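Risska Bench Brush Set

README for the October release

Hello, and thanks for picking this up! Risska is a small picture collection with one subject: cleaning up a work table with a hand broom. It covers the brooms themselves, the paper we put down, the crumbs and shavings that end up on it, and the sweeping. It was put together at the Naidoo workshop in Arnville, where the big table gets used for paper craft on Monday and for nearly everything else the rest of the week.

We love these little brooms. They get dragged out every day, they sit in every picture of a busy bench, and yet most household object sets have a dozen mugs for each brush. We wanted to give the humble hand broom a fair go.

What's in it

The set holds 333 pictures, sorted into 4 folders:

resting - a broom on the table and not much else
sweeping - a broom at work on crumbs, offcuts or dust
storage - brooms on hooks, in drawers and in tubs
mixed - a broom among other bench gear (scissors, rulers, glue, string)

Each folder has its own notes file. The notes give the broom's colour, the kind of bristle where we know it, the surface under it and the angle of the head. Where the person writing the notes wasn't sure of a material they wrote "unknown", and we'd much rather you left it that way than filled it in.

The resting folder is the best place to start. Pale brooms on white paper are lovely to look at and surprisingly tricky to trace, so please have a go at a few by hand before you trust any outline you've made some other way.
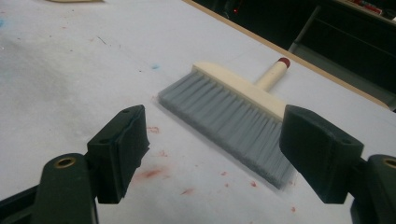 Resting folder: cream hand broom with grey synthetic bristles and a dark red handle cap, on white paper.

Parts and names

We use the same words for parts in every notes file:

bristles - the whole fan, including any strays at the tips
head - the block the bristles are set into
handle - everything you'd hold, up to the cap
cap - the end piece, marked separately if it's a different colour

Bristle edges are the fiddly bit. The tips on most hand brooms aren't a clean line, and we've drawn the outline through the outermost strands so the whole soft edge stays inside. If two brooms overlap, the one on top gets a full outline and the lower one only gets the part that shows. The same goes for anything else that covers part of a broom.

The table and the paper

The table is a large one and we cover it with white paper, changed whenever it gets too scruffy. Creases, pencil marks and glue spots are left in the pictures. Some of the wooden edge shows in places, and it's labelled "table" while the paper is labelled "cover". Please keep these as two labels - an early draft lumped them together and it made the sweeping folder very hard to use.

Known gaps

Long brooms aren't included, and neither are dustpans on their own (dustpans do turn up in mixed). Natural bristle is thin on the ground, with only one good coir brush. Wet sweeping isn't covered at all. The light is nearly always the workshop's own, so don't expect much variety there.

Checking

We went back over 100 of the outlines by hand and were happy with 90 of them as they stood. The others were redrawn before this release, mostly for missed bristle tips behind the head.

Using it and adding to it

Use it for whatever you like, and please credit it as "Risska Bench Brush Set, Zovik". New pictures are very welcome, especially of older brushes with worn or splayed bristles! Put them in a folder called incoming, add a notes file with the same headings as ours, and write "unknown" wherever you need to.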